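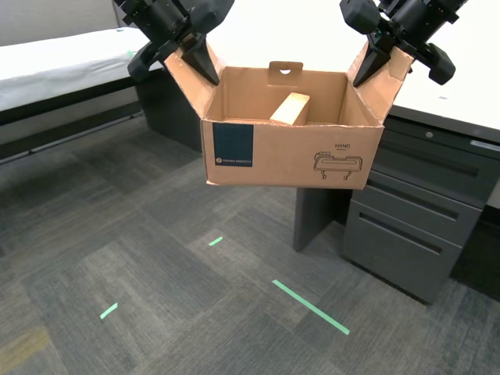
Both grippers on the box flaps, wooden block on board, off the table and over the carpet.

News > Lab Notes > February

Box carrying, or how I spent my month

If you walked past our end of the building in February and heard somebody muttering "gently, gently, gently" at a cardboard box, that was me. Sorry! We've been gathering examples for Dovia, our two-armed carrying project, and it has taken over my calendar, my lunch breaks and one Sunday I'd promised to my sister.

For those who missed the last newsletter, the idea is pretty simple. We want the two arms to learn to pick up an open box together and take it somewhere without tipping out what's inside. We don't write out the moves. One of us drives the arms by hand through the whole job, everything gets recorded, and the learning system gets a big pile of those recordings to copy from. The target is 3000 good ones. As I write this we have over 200, so you can see why I'm asking for help further down the page.

The box is one of the cartons the hand gear comes in (you can see the drawing of the hand on the front) and it's a nicer test than the plastic tubs we used last year. A tub has stiff walls and you can grab it any old way. A cardboard flap bends. Squeeze too high up and it folds in on you, and if one arm gets ahead of the other the whole thing goes crooked and the block slides to the low side. I've come to love that block, a plain bit of light wood that tattles on you the second you get sloppy.

Anong Wiriya has been driving the other half of the sessions and she's a lot better at it than I am. Her trick is to stop for a breath once both flaps are held, before lifting. I was skeptical, because I figured the arms would learn to dawdle too. We trained a quick model on her runs alone and then one on mine alone, and hers held the box level far more often. Mine lifted beautifully and then wobbled like a shopping cart with a bad wheel. So I pause now.

We've also had a good long argument over mistakes. Vsevolod Pavliuk, who looks after the training side, wants us to keep some of the runs where the grip slips and the driver saves it. His view is that the arms will get into trouble sooner or later and they should have seen a way out. I used to throw all of those away and start fresh, partly out of pride. We've settled on keeping a save if the box ends up where it was meant to go, with a note attached so he can pull them out again later. Dropped boxes still get binned. The recordings, I mean, although a couple of the boxes weren't looking too flash either.

A few things for anyone driving in the coming weeks:

Please change the starting spot of the box between runs. I looked back through my first batch and I'd put it down at very nearly the same angle every time, like a creature of habit.

Write the note straight after the run. "Bit wonky, left side" is fine. A blank is no use to Vsevolod at all.

Stop when you're tired. My runs go downhill after 9 in the evening and you can see it clear as day in the playback, all jerky little corrections.

The recorder is still called Teverero in the menu even though we renamed everything else, so don't go hunting for a Dovia button. Noguchi is the old storage drive and it's full. Save to Salier.

Next up is putting more than one thing in the box, which Anong is keen on and I'm slightly dreading. Then we'd like a second size of carton, so if you've got any sturdy ones with long flaps, please bring them by before you flatten them for recycling.

And we need drivers! There's room for 6 more people on the sheet by the kettle. You don't need any background in this stuff, and fresh hands are really useful to us since everyone moves a bit differently. Give it an hour, have a practice go with me beside you, and I'll supply the biscuits.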